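So I have been off the afternoon vending machine for 11 weeks now, and a few of you asked how it's going. Mostly good! My 3 p.m. slump used to mean a candy bar and a soda, and then I'd get home to Brudgate cranky and eat half a loaf of bread standing up at the counter (with butter, so much butter).

My friend Milagros got me onto fruit. Her whole theory is that you eat what you can see, so the crisper drawer is where apples go to die. Everything sits out in a basket now, bananas too, and I grab one whenever I walk by.
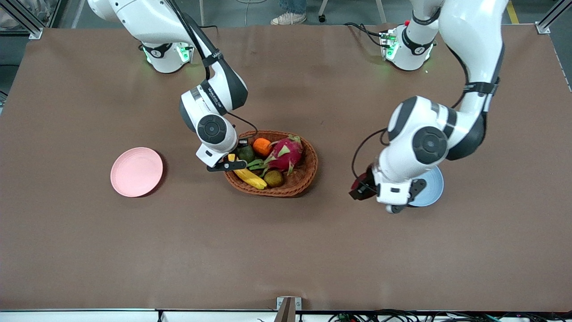
What I still haven't figured out

Weekends, for one. And pears! They're rocks for days, then I look away for one phone call and they're mush. Milagros says to press near the stem and I swear I've pressed every pear in that store. I did buy 7 last time, which was just greedy.

Next up is breakfast. I'm thinking oatmeal, but my mother's was gray and I may need some convincing, so send me your toppings.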